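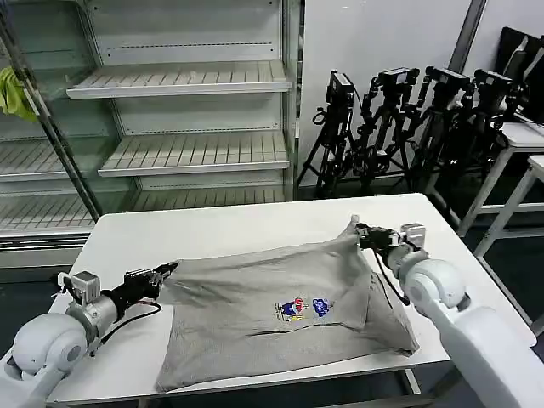
What I learned about robot rules on my visit to Memik

I've been bugging Memik for a lab visit for ages, and last week I finally got one. The drive was 80 miles each way, I got lost in the Kindon business park (every building is the same beige box, and the signs point at each other), and I walked in ten minutes late with a coffee stain on my sleeve. They let me in anyway!

I should say where I'm coming from. I run safety and training at Pruvost, and we sort and press hotel linens. We've got big dumb machines behind big yellow fences, and our rules are about the fences. Pretty soon we're getting a pair of arms that will work at a table, with people walking by, and my old binder has not one page that covers it. So I didn't go to Memik for the robots so much as for their paperwork. I realize that makes me a strange guest.

My host was Magnus Rennie, who wrote most of the lab's house rules and keeps rewriting them. He met me at the door with a clipboard and I liked him right away.

Before the door

You don't get past the lobby until you've read a single sheet of paper and signed it. One side, big type. No lanyards or scarves past the second door. Long hair tied back. Phone in your pocket, and if you have to answer it you walk out to the lobby first. Know where the red stop button is at any table you're standing near. That last one they test! Magnus walked me up to the first table, stopped talking, and waited. It took me a second to figure out he wanted me to point. I pointed at the wrong thing (a power strip, I'm embarrassed to say), and he had me try again until I got it.

I loved that. At our place visitors sign a four-page form that I'm pretty sure no visitor has ever read, and I wrote the thing.

Also, you can't wave a signature from last time. Magnus told me about a supplier who'd been in dozens of times and got huffy about it, and he still had to sign the sheet and point at the button.

The folding table

The work I most wanted to see was the cloth handling, for obvious reasons. They use t-shirts a lot, on a white table, with two arms working from either side of it. One gripper takes a corner, the other gripper takes another, and up goes the fabric. If you've ever tried to teach a new hire to fold a fitted sheet, you'll understand how long I could have stood there watching.

But back to the rules. Here are the ones I copied down for table work, in my words and more or less in the order Magnus went through them:

One person is in charge of the table at a time, and that person's name is on the whiteboard. If your name's not up there you don't start the arms, even if you built them.

Hands come off the table before the arms get power. The person in charge says "hands," everybody else says "clear," and only then does anything move. I thought it'd feel silly. It sounded like a kitchen on a busy night, and after a couple of rounds I was saying "clear" with everybody else.

If the shirt snags or bunches up, leave it. You stop the arms first, then fix the shirt, then call "hands" again. No reaching in, even when the arms are standing still.

We spent a good while on that one. Magnus says a still arm fools people more than a moving one does. An arm that's waiting for its next command looks just like an arm that's switched off, and folks who'd never dream of sticking a hand near it in motion will lean right across it to straighten a sleeve. I asked if he'd ever done it himself. "Oh, sure," he said. "That's where the rule came from."

Nothing goes on the table that isn't part of the task. Pens, mugs, tape, the roll of labels you'll need in a minute — all of it goes somewhere else. They have a cart for it.

Pinch points get checked at the start of a shift, by hand, with the power off. That means the jaws, the joints, and anyplace a cable could get pulled into a fold. Cables get a look of their own, because fabric loves to catch on them. I hadn't thought about loose cables and loose cloth in the same sentence before, and at Pruvost we'll have plenty of both.

The floor

I spent more time looking down than I expected to. In a lab like this you've got arms and tables, and then you've got tripods and monitors and all the stuff that goes with recording the work, and every bit of it has feet or wires. Tripod legs are a trip hazard, everybody knows it, and everybody still leaves them out. Magnus is blunt about this being their weakest area. Their rule is that a tripod that isn't being used gets folded and put away at the end of the day, and the rule gets followed maybe half the time (his guess, not mine).

What they do enforce is the walking lane. You have to be able to get from any table to the exit without stepping over anything. Somebody walks the lane every morning, and if they have to lift a foot, the lab doesn't open until it's fixed. He said it held things up for most of a morning once last December, when a delivery came in and got dumped right in the way. People were mad. He didn't budge.

The log

OK, here's where I got really excited, and I know how that sounds.

Every stop gets written down. And I mean every stop, the scary ones and the boring ones, in the same book with the same five boxes to fill out: who, which table, what was in the grippers, why you stopped, what you changed. When I visited they were up to entry 183 for the year. Magnus let me flip through it, and most of it is gloriously dull. Shirt slipped. Shirt slipped. Shirt caught on cable, moved cable. Visitor stepped over line. Shirt slipped.

The dull ones matter, he says, because if you only log the bad stops then logging a stop starts to feel like confessing to something, and people quit hitting the button. So they count it as a good week when the book has plenty in it. I have a manager who'd look at that many entries and want somebody's head, so I'm going to need to have a chat with him before we start a book of our own.

They used to keep the log in a program called Umport, and then went back to paper for the first write-up. Typing it in took you away from the table, and by the time you were back you'd forgotten half of it. Now the paper book sits by the table and somebody copies it into Umport on Friday afternoons. Two steps, more work, better entries. Our IT folks are not going to love hearing that.

What I pushed back on

I didn't agree with everything! Their training for new operators is a half day and then about 100 supervised folds, and you're signed off. Magnus thinks the count is what matters. I think a count tells you that somebody can do the easy version over and over. I'd want a few planned problems in there: a stuck shirt, a person wandering up to chat, a fire drill in the middle of a run. We went back and forth on this over sandwiches and I believe I got him to "maybe." He got me to "maybe" on shortening our two-day course, so call it even.

I also asked about speed. They keep the arms slow whenever anyone's within reach, and there's a setting for it that operators can't change by themselves. Fine for a lab. We run 1570 pounds of towels on a slow day, and slow arms are going to be a hard sell. Magnus didn't have a neat answer for me. His advice was to set the slow speed first, live with it for a season, and make whoever wants it faster write down why and sign it. I've been turning that over ever since, and I think I'm going to do it.

One more quibble. The one-page visitor sheet is only in English. A big share of my crew reads Spanish or Haitian Creole first, and a rule you can't read is just decoration. He wrote that on his clipboard while I was still talking.

Things I'm stealing

The pointing test, starting Monday. Visitors, vendors, the guy who fixes the vending machine, all of them.

"Hands" and "clear," though we may need other words, since it's so loud on our floor. A hand signal, maybe. If you've done this somewhere noisy, please write to me!

The name on the whiteboard.

The stop log, on paper, with the same five boxes. Magnus gave me a blank page to copy, and it's riding around in my car right now under a parking receipt.

And the morning lane walk, which costs nothing and which I tried on our own floor the day after I got back. I had to lift my foot three times between the presses and the loading door. One of those was for my own tool bag.

Magnus is coming out to see us once our arms are bolted down, and he's promised to be picky. I've already told the front desk he signs the sheet like everybody else.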